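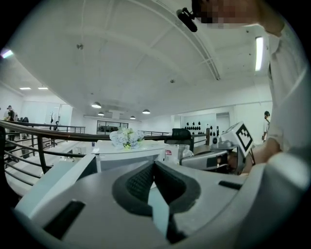
The case for stating rounding rules in utility bills

Most metered water bills print a volume and a charge. Few print the rule that connects them. The meter records in small units, the billing system stores a larger one, and the remainder is dropped, carried forward or rounded up. A customer in Mirkummont cannot tell which of these applies without writing to the supplier.

The amounts are small. The objection is to the method. A bill is a calculation presented for payment, and the person paying should be able to repeat it. A-yeong Woo made this argument in a paper on tariff design, using bills from Vesham, where two systems were in use and treated the same reading differently. One truncated at each billing period. The other carried the remainder.

Han-gyeol Bae has replied that a longer bill is a less readable bill. I accept that for tariff tables, which belong on a separate sheet. A rounding rule takes one line. It could sit under the November reading without moving anything else on the page.

Carrying the remainder is the better rule, as the error does not accumulate over four quarters. Truncation is tolerable if it is declared.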